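Section 4. Recording a Demonstration by Hand

4.1 Scope

This section describes how an operator shows a household task to the Brola system with the hand-held gripper. Operation by remote control is covered in Section 5. Read Section 3 (Charging and Pairing) before proceeding.

A demonstration is one complete performance of one task by one operator. The Brola controller stores up to 928 demonstrations before the memory must be transferred to a Stondavier base unit.

4.2 Preparing the Work Area

1. Select a task from the task list. The procedure in this section uses Task 12, Household Waste.
2. Place the trash can on the floor within reach of the operator. Fit a bag in the can before recording starts.
3. Leave the other contents of the room in their usual places. The system is intended for furnished homes, and ordinary household items in view do not affect the recording.
4. Take up a position from which the gripper can point down at the can. The operator's own legs and feet may remain in view.

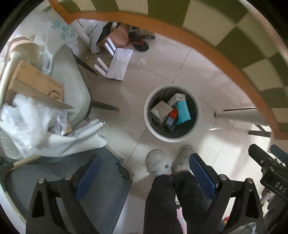

Figure 4-1. Gripper view of a lined trash can with packaging inside, Task 12.

CAUTION: Keep cords and loose bags clear of the operator's feet. Do not step backward while looking at the gripper.

4.3 Recording

1. Hold the gripper with both finger pads in view and the fingers open.
2. Press and release the record key. Wait for a single tone.
3. Hold the gripper still for 3 seconds.
4. Perform the task at a steady pace. Close the fingers fully on each item before lifting it, and open them fully to release it.
5. Return the gripper to the starting position and press the record key again. A double tone confirms that the demonstration has been stored.

NOTE: If an item is dropped, continue the task and pick the item up with the gripper. Do not use the free hand. Demonstrations that include a corrected error are accepted.

4.4 Clothing and Field of View

Loose sleeves can fall across the camera when the arm is raised or extended.

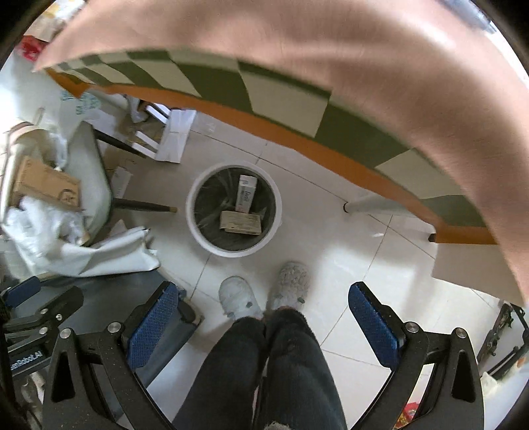 A sleeve at the upper edge of the view is acceptable provided that the finger pads and the trash can remain visible throughout the task. If either is covered, roll the sleeve back and record the demonstration again.

4.5 Reviewing and Labeling

1. Open the Review page on the controller.
2. Play the demonstration from start to finish.
3. Select Keep or Discard. Discarded demonstrations cannot be recovered.
4. Enter the task number and the site code. Sites in the Coltmont program use the prefix CM.

NOTE: The finger pads must be inspected after every 3000 closing cycles. Replacement pads are ordered through Chamoun Service. Questions on labeling should be addressed to Stepan Karpenko, Operator Training.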